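# The Clear Box Gallery

Welcome back to the storage pages! If you've been following along since June you know I have a soft spot for clear vinyl boxes, the kind with fabric binding along the edges, and this page is where I finally get to gush about them. I started using them for scarves, moved on to yarn, and now pretty much everything in my house that rolls, tangles or sheds has ended up in one.

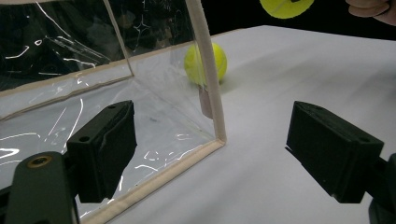 Tennis balls are my favorite thing to keep in them. They're such a cheerful color, they weigh next to nothing, and you never have to lift a lid to find out whether you've got any left. Mine used to live in a canvas tote at the bottom of the hall closet, under the umbrellas, and every time I wanted to go hit with my sister I'd have to tip the whole thing out on the floor. Not anymore!

I like beige trim best. I've had boxes with black binding and with navy, and they're handsome on a shelf, but beige just goes quiet and lets you look at whatever's inside. With tennis balls it's a lovely combination — that loud yellow-green next to something the color of oatmeal. It makes me happy every time I walk by.

## A little about shine

Vinyl is shiny and it's going to stay shiny. Put a box like this under a bright light and you'll get glare running all over the panels, and scratches show up in the same light. I used to fuss over that. These days I think of it the way I think of scuffs on a good pair of shoes, and I'd much sooner have a box that gets used.

For ordinary dust I go over the panels with a soft damp cloth and then a dry one. Paper towels are too rough for me. If a panel has gone wavy from being folded in a drawer, I stuff the box with a couple of bath towels and leave it overnight in a warm room, and by morning it's usually standing up straight again.

The binding needs a bit more patience. An old toothbrush, a drop of dish soap, short strokes along the seam. Go easy at the corners, where the layers of fabric stack up and the stitching has the most work to do.

## Where mine live

The Lostmont shelf is the long one by the back door (it's named for the street where we found it, on a curb, in the rain). It holds the sports things: tennis balls, jump ropes, a bag of shuttlecocks that I swear I'll use someday. Everything there is grab and go, so the boxes stay open and I don't stack them.

The Stolton cupboard is upstairs and gets the craft supplies. Those boxes do get stacked, two high at the most, with the heavier one on the bottom. Felt scraps, ribbon, and a frankly silly amount of embroidery floss.

Then there's the kitchen, where I've only just begun. Tea towels went in last week and they look wonderful!

## From the guest book

Nyokabi Barasa wrote in to ask whether she could use one for her dog's toys. Yes, please do! I'd pick a low box so the dog can help himself, and I'd keep it for toys that are clean and dry. She also wanted to know if old tennis balls are worth saving once they've lost their bounce. I save every one of mine. Cut a slit in one and it'll cover the foot of a squeaky chair, and a couple of them tossed in the dryer with a down jacket will fluff it right up.

Another reader asked how I decide what goes in a clear box and what goes behind a door. My whole system is that if I like looking at it, it gets a window. Batteries, cables and the spare vacuum bags are all in a drawer.

More to come as I work my way through the pantry. The rice and beans are next, and I've got my eye on a taller box for the baguettes.

Page last updated 1/3/21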